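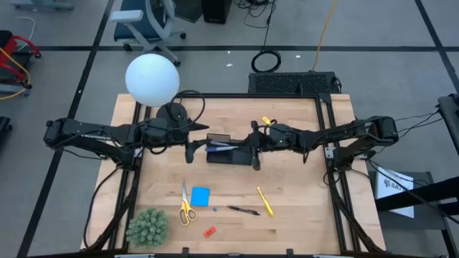
Butcher-block table, Lorno room – pen box, scissors, sticky notes, plant

Supplies meeting, July 29, 2018
Present: Ada Bianchini, Katia Melis, Vandana Mathur. Nazareno Rizzi sent word, away.

1. Table. Still cluttered. Pens go back in the black box, scissors and yellow screwdriver to the drawer. Katia to do by next meeting.
2. Sticky notes – blue ones ok, order 11 more pads. Vandana will ask Santoro for a qoute.
3. Plant stays. Ada wants it on the shelf, no vote taken.
4. Lamp cord – tape down. Ada.

Next meeting in November, date tbc. Closed at 7.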